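2024-10-22

I have been putting off the snack drawer since June, and today I finally did it! The whole thing, front to back, including the sticky corner where the raisins got loose. It took 54 minutes, and I enjoyed every one of them except the raisin part.

The drawer had turned into a place where open bags went to go stale. Volkan Yurt came by while I had everything spread across the kitchen counter, and he stood there eating crackers from 2 different boxes and telling me which were still good (neither, it seemed to me, but he kept going). He wants one container per snack with a label on each. I tried that back when I lived in Skirurdale and it lasted a week. I'm just not a label person.

So my new plan is clear plastic, no lids to lose, bags standing up on their edges like files in a cabinet. I love it! You pull the drawer open and there is everything at once -- no digging, no finding a fourth bag of pretzels under the tea towels. I had saved a few clear trays from the bakery at Prorniren, the kind with ridges along the sides, and after a good wash they fit the drawer so well I did a little dance. The tall bags still lean over if there are only a couple in a row, so I'm thinking of cutting a strip of cardboard to hold them up. Or I could buy more snacks. Volkan voted for snacks.

Things I threw out: 5 sad granola bars, the crackers (over protest), half a bag of something orange, and a twist of paper with one licorice in it. Things I found: the good scissors!! Also a coupon worth 30 cents that ran out long ago.

Tomorrow I want to do the shelf over the stove, where the rice and lentils are, and then maybe the spices if I still feel like this. I need to ask Volkan for his Retel catalog back too, he's had it forever and I want to look at the narrow trays again.
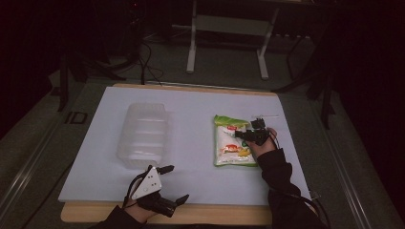 Clear tray and a snack bag with a green top, side by side on a white board.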